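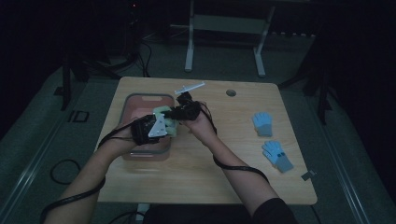
**Urcombe Demonstration Working Group**
Minutes of the meeting held on 9 Aug 2023, Davcombe meeting room

**Chair:** Elvia Tlapale
**Represented:** Urcombe site operations, Ankrah (hand devices), Minix (software and storage), Health and Safety

## 1. Minutes of the previous meeting

The minutes were agreed as a correct record, subject to one change under item 4, where "remote" should read "hand-held".

## 2. Matters arising

2.1 The spare wrist straps had been received. The smaller size was still outstanding and Ankrah would chase the supplier.

2.2 The revised consent form had been issued to all demonstrators. Two signed copies remained to be returned.

## 3. Progress on demonstrations

3.1 The Chair reported that 2,343 demonstrations had been accepted against the target of 3,000. Work on the basin and glove tasks was continuing with the hand-held grippers, one on each hand.

3.2 Minix reported that 95 per cent of the recordings sent during the period had passed the first check. Most of those rejected had been stopped before the demonstrator's hands had returned to the resting position. It was agreed that the written instructions should state plainly that a recording ends only when both hands are at rest.

3.3 Members discussed the pace at which tasks were being shown. Minix asked for slower closing of the fingers on soft items, as the moment of contact was difficult to find in quick recordings. Site operations were concerned that demonstrators told to slow down tended to slow down throughout, giving movements that no one would wish the robot to copy. It was agreed that demonstrators should work at their usual speed and pause briefly on contact.

3.4 The Chair asked that gloves be laid out at differing angles between recordings. At present this was left to the demonstrator. A short list of starting positions would be drawn up.

## 4. Hand-held and remote methods

4.1 The group considered a paper comparing demonstrations given with the hand-held devices and those given by remote control of the arm. The paper was noted.

4.2 Ankrah observed that demonstrators learned the hand-held method more quickly and could feel when an item had slipped. Minix accepted this but pointed out that a person could reach in ways the arm could not, and that such recordings had to be discarded later.

4.3 It was **resolved** that the hand-held method remain in use for the basin and glove tasks, and that up to 26 remote demonstrations be recorded for comparison before the September meeting.

## 5. Health and safety

5.1 Cables on the floor were discussed. Health and Safety asked that any slack be kept clear of the place where the demonstrator stands, and that the cables along the forearms be checked for free movement before each session.

5.2 One demonstrator had reported soreness in the wrist after a long session. Sessions would be shortened with immediate effect, and straps loosened between tasks.

## 6. Actions

| Action | Owner |
|---|---|
| Amend instructions on ending a recording and pausing on contact | Minix |
| Draw up list of starting positions for gloves | Site operations |
| Chase smaller wrist straps | Ankrah |
| Arrange remote demonstrations | Elvia Tlapale |
| Add cable check to the session sheet | Health and Safety |
| Obtain outstanding consent forms | Site operations |

## 7. Any other business

Site operations asked whether the basin task could be moved to Davcombe during the autumn. The matter was deferred until the comparison under item 4 had been received.

## 8. Next meeting

To be held in September at Urcombe. Papers to reach the Chair one week beforehand.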